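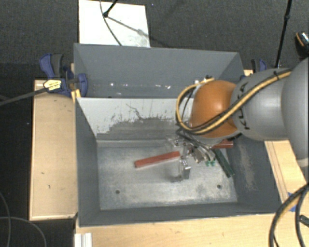

Jannik Brandes schrieb unter die vorige Anleitung, bei ihm seien die Meisen den ganzen Winter nicht an die neue Futtersäule gegangen, und fragte, ob er sie wieder abhängen solle. Nein, hängen lassen. Aber umhängen, und vorher sauber machen. Wie das geht, steht jetzt hier etwas ausführlicher.

Futterstelle nach dem Winter umstellen

Man braucht: heißes Wasser, eine Flaschenbürste, einen Eimer, Gartenhandschuhe, frisches Futter. Dauer mit Trocknen einen halben Tag.

1. Altes Futter ausleeren
Alles, was noch in der Säule ist, kommt in den Hausmüll. Auf den Kompost gehört es nicht, dort keimen die Sonnenblumenkerne, und die Mäuse finden den Rest. Klumpen am Boden der Säule mit einem Holzstab lösen.

2. Auseinandernehmen und waschen
Bei den meisten Säulen lassen sich Deckel und Bodenteller abdrehen. Bei meiner von Bozsik klemmt der Teller, da hilft es, ihn kurz in warmes Wasser zu stellen. Dann alles mit heißem Wasser ausbürsten, auch die Sitzstangen. Spülmittel nehme ich keines. Handschuhe anlassen und die Bürste danach nicht mehr in der Küche verwenden.

3. Trocknen
Die Teile müssen innen ganz trocken sein, bevor wieder Futter hineinkommt. Bei Sonne reichen drei Stunden, bei Regen lasse ich sie über Nacht im Heizungskeller liegen.

4. Neuen Platz suchen
Gut ist ein Platz, von dem aus die Vögel ein Gebüsch schnell erreichen, an dem sich aber keine Katze anschleichen kann. Bei mir sind es 5 m bis zur Hainbuchenhecke. Die Säule hängt so hoch, dass ich sie ohne Leiter erreiche. Große Fensterscheiben in der Nähe meiden. Unter der Säule den Boden abharken, alte Schalen und Kot einsammeln und ebenfalls in den Müll geben.

5. Wenig einfüllen
Im April fülle ich nur noch eine kleine Menge nach, etwa 20 g am Morgen. Was abends übrig ist, kommt heraus. Geschälte Sonnenblumenkerne und feine Haferflocken gehen gut. Ganze Erdnüsse lasse ich in der Brutzeit weg, die Jungvögel können daran ersticken. Meisenknödel im Netz hänge ich gar nicht mehr auf.

6. Abwarten
Eine umgehängte Säule wird oft erst nach Tagen angenommen. Bei mir hat es 7 Tage gedauert, dann kamen zuerst die Kohlmeisen, später ein Kleiber. In Warkivwood, wo Clifford Poirier füttert, waren es 18 Tage, allerdings hing seine Säule vorher auf der anderen Seite des Hauses. In dieser Zeit nicht noch einmal umhängen.

Wenn kranke Vögel auftauchen, also aufgeplusterte Tiere, die am Boden sitzen und nicht wegfliegen, sofort mit dem Füttern aufhören, Futterstelle und Tränke abbauen und beides reinigen. Die Wasserschale wasche ich sonst täglich aus, bei Wärme auch zweimal.

Stand der Anleitung: 2019-04-05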